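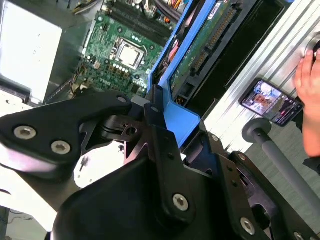
Notes on the Vitora Court Shoe and the Budevska Colorway

Mon 24 October

The spring program from Vitora has now been shown to retailers, and the shoe most readers of this blog have written to me about is the Turnik, a low court model last sold in 2000. It returns in April in four colorways. Three of them belong to the general release. The fourth was prepared with Budevska, the knitwear label, and will be sold through a shorter list of stores.

I have owned two pairs of the original and still wear one of them, so my remarks should be read with that in mind.

The shape

Vitora has kept the long, rather flat toe of the first version. The reissue from several seasons ago raised the toe box and shortened the eyestay, and the result was a heavier shoe that carried the same name. The new pair restores the seven-eyelet lacing and the narrow tongue. The heel counter remains stiffer than I would like, although the sample I tried on had not been worn and some softening is to be expected.

The midsole is a one-piece cup with visible stitching along the full length of the sidewall. On the original this stitching stopped short of the arch. I consider the change an improvement, both in appearance and in the likely life of the shoe.

The Budevska pair

Budevska was given a free hand with the materials and has used it with restraint. The upper is an off-white leather with a ribbed wool collar, and the lining is a dull brick red taken from the label's first winter collection. Branding is limited to a small woven tab on the left tongue - the right tongue carries the usual Vitora mark. Two sets of laces are supplied, one flat and one round.

The wool collar will divide opinion. It is attractive, and it holds the ankle well, but it will also collect lint and is not suited to rain. Buyers who intend to wear the shoe daily may be better served by the gray general release, which has the same last and a plain padded collar.

Production and price

The Budevska edition is limited to 1203 pairs, each numbered under the insole. It will be carried by 13 stores, among them Sârbu, which has confirmed that its allocation will be sold by in-store raffle only. Entry requires a valid ID and closes the evening before release. The other stores have not yet published their terms.

Vitora has not announced a final price. Retailers I consulted expect the general release to sell for some 80 dollars, with the Budevska pair set noticeably higher on account of the collar and the box.

Sizing

The Turnik has always run long. I take a half size down from my usual and found the new sample consistent with this. Readers with a wide forefoot should remain true to size and use the flat laces, as the round ones tend to pull the eyestay closed.

Half sizes will be produced for the general release only. The Budevska edition comes in whole sizes, and I have asked Vitora whether a thicker footbed will be offered with it. I will add the reply to this post when it is received.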